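Trondix Community Help
Search the forum Search Advanced
Posted in Data collection, January
By Boglárka Vass

Clothes on a bed: how do I keep two-gripper demos consistent?

I am collecting demonstrations for a policy that should spread out and fold clothes. We use hand-held grippers, one in each hand, and we work in a real bedroom. So far I have 31 episodes that I would keep and 11 that I am not sure about. The unsure ones are mostly dark garments on a patterned bedspread. Sometimes a second pile of clothes is also on the bed. Should I clear the bed before each episode, or leave things where they are? And is one starting pose per garment enough? Views from the grippers are below. 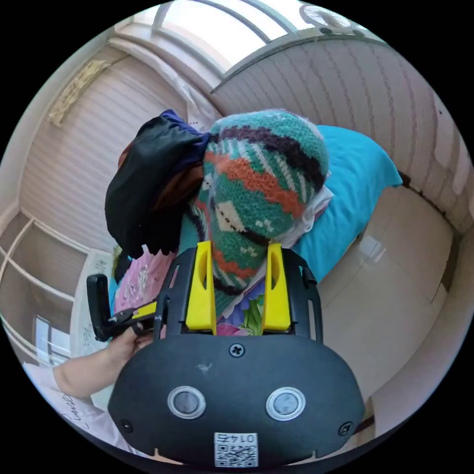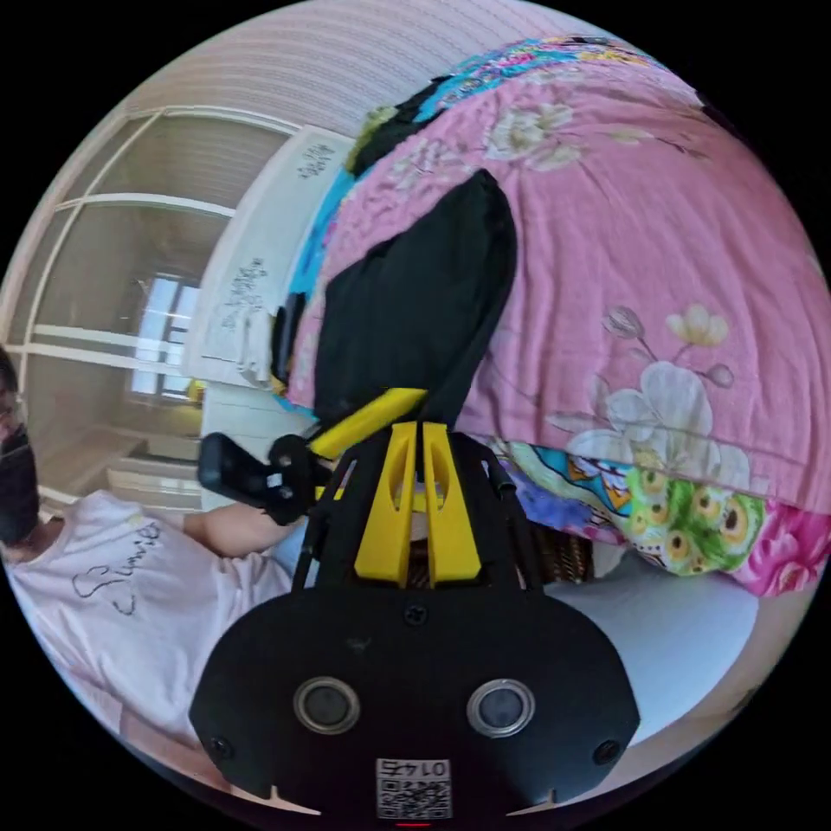
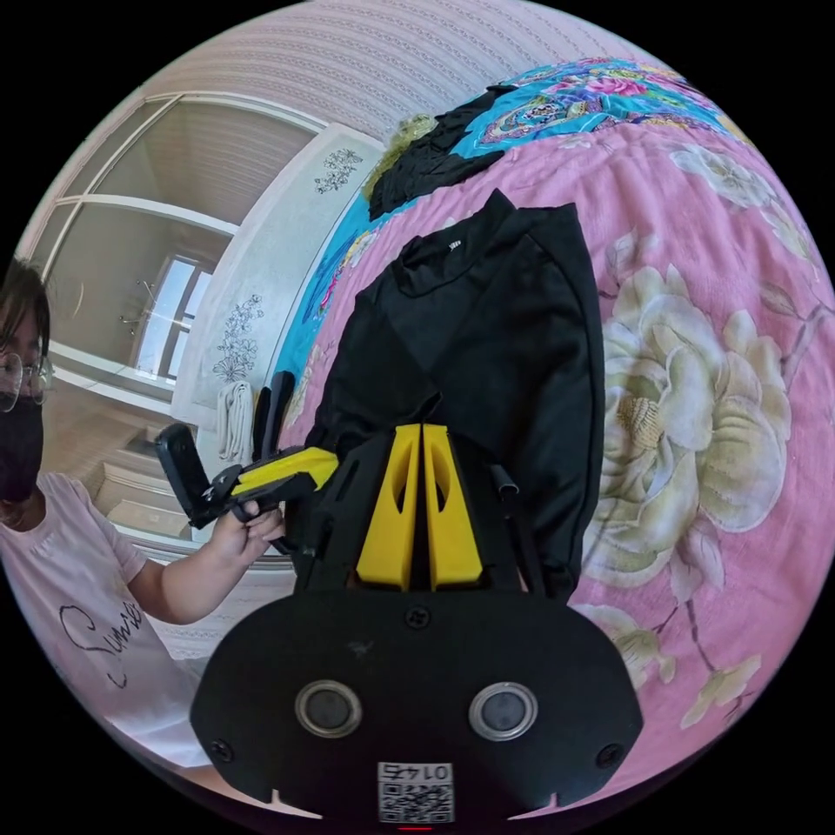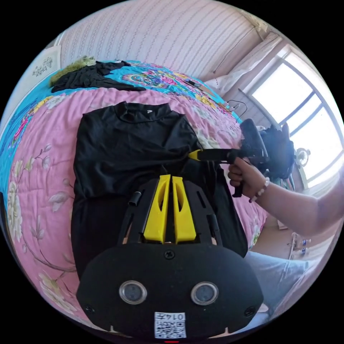 My plan was to do all the shirts first, then hats, then bags. The other person on the project, Akua Bonsu, wants to mix them. We have the room until the end of the month, so I would like to settle this before we go on.

Arnout Groen
Leave the other things on the bed in most episodes. If the policy only ever trains on a bare bed, it will do badly the first time somebody leaves a sweater there. Move them between episodes, though. On our Lorcombe set the spare clothes stayed in one corner for a whole afternoon, and the model started using them as a landmark.

One starting pose is too few. I do 5 per garment: flat, half folded, sleeve tucked under, face down, and dropped in a heap. Write the pose in the episode notes before you start.

Mix the garments. If you do all the shirts in the morning, the light changes along with the type of clothing and you can't separate the two later. Akua is right on this one.

For dark cloth, lock the exposure if your firmware lets you. Bright windows pull it down and the wrinkles disappear. Drawing a thin curtain also helps.

Wim Geerts
just collect more. we had 3299 episodes for Cavholm and stopped worrying about it

Ghazala Zaidi
I wouldn't go by the total. Before you throw out the 11, check whether the left and right recordings line up in time. Close both grippers together at the start of each episode and compare the two tracks. Several of my "bad" dark garment episodes were only out of sync and I got them back by shifting one side.

Also keep a few episodes where the first grasp slips and you grab again. Tag them so you can filter them out if you need to.

Get the weekly digest of new threads by email. Subscribe
We use cookies to keep you signed in. Accept Settings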